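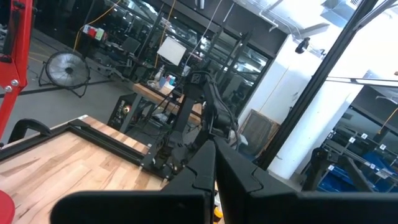
Pomunura Two-Arm Recording Station

Print this page | E-mail this page

The Pomunura is a bench station for recording manipulation examples. An operator guides the arms through a task by hand or with the leader handles, and the station stores what the wrist cameras saw, where the joints were and how far the grippers were open. The recordings are used to train a policy that runs on the same arms later.

It is sold by Lisano as a complete set or as separate parts for labs that already own arms. Setup, software and spare parts are handled from our Hilbridge shop.

What the wrist camera records

Each arm carries a small color camera looking out past the fingertips. The fingers always take up the lower part of the view, and the rest is whatever lies beyond them: the tabletop, the other arm, the workbench, the windows and shelves at the back of the room. We do not crop or mask any of this before saving. A policy trained on masked video has to be run on masked video, and most of our customers found that a nuisance.

The camera view swings a long way when the wrist turns. With the camera aimed out across the room, as in the still at the top of the page, the table is only a diagonal strip at the lower left. Segments like that are kept in the recording. They can be tagged in the review program and left out of training if you want only close work.

Included in the full set

- Two six-joint arms with mounting plates
- Two wrist cameras with brackets
- Two leader handles
- Flat-panel fingers and block fingers, one pair of each per arm
- Foot switch for start, stop and discard
- Recording computer with the Lazaridis capture program installed
- Cable kit and clamps

The table and monitor are not included. Any rigid table will do. The mounting plates clamp or bolt at the corners, and we recommend bolting if the arms will be run faster than the default speed.

Specifications

Reach, each arm: 645 mm
Rated load at the wrist: 250 g with standard fingers
Maximum gripper opening: 90 mm
Joints: six, plus gripper
Connection: wired network, one cable per arm
File format: one folder per example, video and joint data stored separately
Part number, full set: 1539

Recording an example

Press the foot switch once to start. The capture program waits until both cameras and both arms report in, then sounds a short tone. Do the task at a normal pace. Press once more to stop. A double press throws the example away and the counter does not advance.

Type the task name before the first example and leave it alone for the rest of the batch. Changing the wording halfway through ("pick up block", then "grab the block") makes two tasks as far as the program is concerned, and they have to be merged by hand afterward.

Failed attempts can be saved with a fail tag. Some training methods use them and some do not, so the tag can be added or removed later.

Small objects need some care. Anything held low between the fingers may be mostly hidden from that arm's own camera, so place the second arm where its camera has a side view, or add a fixed overhead camera. The program accepts up to two extra cameras.

Lighting and background

Bright windows, white walls and lit screens inside the camera's view can pull the exposure down and leave dark fingers without much detail. Exposure can be locked in the settings menu - do this with the arm in its working pose, aimed at the table. If the room has a lot of daylight, record at different hours. A batch made in one afternoon tends to give a policy that works in the afternoon.

Glass also throws back reflections of the room. These do no harm by themselves, but a person walking past will show up in them as well as in the direct view.

Cables

Leave enough slack for the wrist to turn fully both ways before clamping anything. Keep floor cables out of the operator's path.

Ordering

The full set ships in over 90 percent assembled form; only the fingers, brackets and foot switch have to be attached. Orders for delivery before the end of the year should reach us by the first week of December. Replacement fingers are stock items.

Reader comments (4)

gripfan
Do the block fingers fit the older single-arm station? The bolt pattern looks the same on the drawing.

Lisano support
Yes, same pattern. You need the shorter bolts, which come in the finger bag.

benchtop_lab
We have had ours since spring. The foot switch is good, the double press is a little too easy to hit by accident. I lost a few good examples before I slowed the timing down in settings. Would like a "restore last" button.

M. in receiving
Arrived fine but the cable kit was packed under the bottom foam and we thought it was missing. Check there first.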